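Ticket 397 — Table rocks at right end, play food rolls off plates
Product: Trernstead rectangular table, white top, gray metal legs
Site: Hilenis, room 7
Opened by: Citlali Cortés
Assigned to: Kavinda Uddin
Priority: low
Status: closed, parts replaced

Reported problem

The table moves when anyone leans on the right end. Movement is small but enough to set round items rolling. The apple from the play food set has ended up on the floor several times since the start of July. The potato and the eggplant stay put if they are on a plate. The carrot stays put only when stood on end. Tightening the leg bolts by hand helped for a day, then the rocking came back.

Second issue, same table: dark marks on the top that do not come off with a damp cloth.

First response (Uddin)

Please confirm the following before I order anything.

Is the rocking along the long side or corner to corner?
Are the leveling feet all the same type?
Has the table been moved since it was assembled?
Please also list what has been used to clean it.

Reply (Cortés)

Corner to corner, front right to back left. Three feet are the original McIver screw type. The fourth is a push-in glide that does not adjust. The table was moved once, from the corridor side to its present position. Cleaning has been water and dish soap only. The clips on the front edge can stay where they are, including the one on the front right corner. The red plate normally sits toward the back and the green one in front of it.
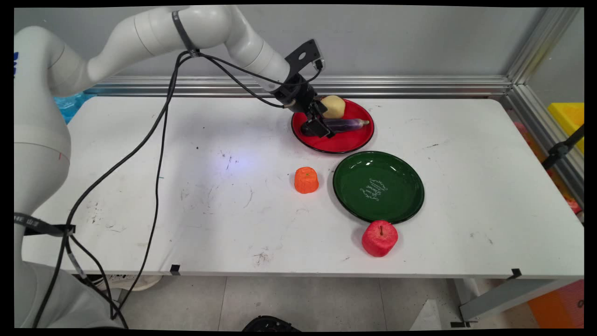
So-yul Byun: We had the same rocking on a Trernstead table in the next room and it was the crossbar, not the feet. The bolt was tight but the hole had worn oval, so it felt fine until you put weight on the end. I would check that before buying feet. For the marks, try a melamine sponge on a small patch first. It will dull the surface if you press hard.

Site visit (Uddin)

Checked level with the top cleared. Front right corner low. Removed the push-in glide and fitted a McIver screw foot from stock, then adjusted all four. Rocking reduced but still present under load.

Removed the crossbar bolt at the right end. Hole is oval, as Byun suggested. Fitted a wide washer on each side and a new bolt with a locking nut. Loaded the right end with an 80 lb weight for ten minutes. No movement at the corner. Put the apple on the bare top near the front edge and leaned on the right end — it stayed where it was.

The floor has a slight fall toward the windows. The feet have enough travel to correct for it at the present position. If the table is moved, level it again.

Surface marks

Tested a damp melamine sponge on the left side, light pressure. Smudges came off. Most of the small dark marks are scuffs in the finish and will not clean out. They are cosmetic. Stesska quotes a replacement top, but only for a minimum order, so I do not recommend it for one table. The finish is rated by the supplier for roughly 1,000 wipe-downs with mild soap. Do not use scouring powder.

Closing notes

Parts used: one screw foot, one bolt, one locking nut, two wide washers.
Follow-up: recheck the crossbar bolt after a month of use.

Comment (Cortés): Confirmed steady. Apple has stayed on the table all week. Please close.

Closed by Uddin, 4:15 p.m.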